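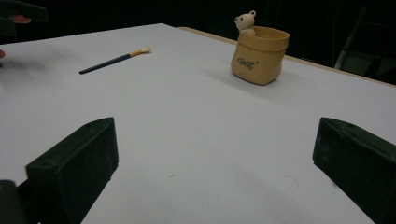
White top, bare wood edge on the far side

How do I seal the raw edge on a white desk top?

posted by deskless_in_betby, Oct 15, 2024

Hi all, in a bit of a rush, selling the old desk this week so need this one sorted. Bought a big white top secondhand from a shop in Hanham that was closing down. Matte white on top, pretty nice. Problem is the edge. Bare wood color all along it, no strip, no paint, nothing. Top itself is fine.

It's going in the kitchen corner so there will be coffee and wet elbows and a kid with a juice cup. Last top I had swelled up along the front after 6 months, went all puffy like bread. Do not want that again.

Options as I see it:

iron-on edging (never done it, scared of the iron)
clear varnish
white paint
leave it and be careful (ha)

I sort of like the tan line against the white so clear would be my first pick. But does clear stuff go yellow? And does it get on the white top when you brush it? Don't own many tools. Got a sanding block, a couple brushes, half a can of Parsa clear left over from the window sills. Water based I think, label is mostly gone.

Also it's heavy and I can't really flip it alone so would rather do it where it stands. Thanks

stisness_shed

Clear is fine. Done it on two desks and a shelf in the laundry room. Rough order of things:

Sand the edge by hand, 120 grit then 220. Go along the edge, not across. Don't tip the block up over the white or you'll dull it in one swipe and you can't buff that back out. Ask me how I know.

Just barely round the sharp corner where the wood meets the underside. Finish pulls away from a sharp corner and that's where water gets in first. Leave the top corner alone.

Vacuum, then wipe with a damp rag. Let it dry properly.

Tape the white. Good painters tape, right up to the line, press it down hard with a fingernail. Then tape again below if your brushing is like mine.

First coat thin. The edge will drink it. If it's anything like my shelf it'll look like you did nothing at all. That's normal, keep going. I did 6 coats on the laundry shelf, light sand after the second and then again before the last. Thin coats. If you load the brush you get runs and on an edge that narrow they're all you see.

Pull the tape while the last coat is still a bit tacky, pull it back on itself slowly. If you wait till the next day it takes little flakes with it.

Yellowing: oil based does, water based mostly doesn't. If you don't know what's in the can then do a test on a scrap. Milky in the can and rinses off in the sink = water based. Smells like a gas station = oil. I wouldn't trust old stuff for this anyway, new small can is cheap and you only need a little.

And do the BACK edge too. Everyone skips it becuase it's against the wall. Kitchen wall gets damp, the back swells, top lifts, and then you're posting here again.

No need to flip it. Pull it out from the wall and sit on the floor.

plainjane47

use the iron on stuff its easy. 9 bucks for a roll and you're done in an hour. trim with a sharp knife

deskless_in_betby

Ok thanks both. Checked the can, milky, but also lumpy, so into the trash it goes. Getting a new one.

@plainjane doesn't the glue let go near steam? The desk end is maybe a foot from the kettle.

plainjane47

mine hasnt. its not near a kettle tho

grainy_day

Late-ish but one thing I'd change from the long answer above, which is mostly right. Check what the board is before you sand. Look at the end close up. Long lines or layers, sand away. Crumbly chips pressed together, go easy, heavy sanding tears bits out and makes it thirstier. With chips I rub a little thinned wood glue in first, let it set overnight, sand very lightly, then clear over it. Uses way fewer coats.

Kettle: move the kettle. No finish likes steam from underneath every morning.

Give it time before you use it too. Dry to touch isn't hard. The can will say a few hours, I leave mine 7 days before anything wet goes near. Put a mug down too early on the old one and the ring is still there, had it since September last year.

Small cable holes, if you're cutting any, same treatment on the inside. Cotton swab works.

deskless_in_betby

Looked at the end with a flashlight. Layers. Phew. Sanding tonight, wish me luck with the tape. Kettle is moving to the other counter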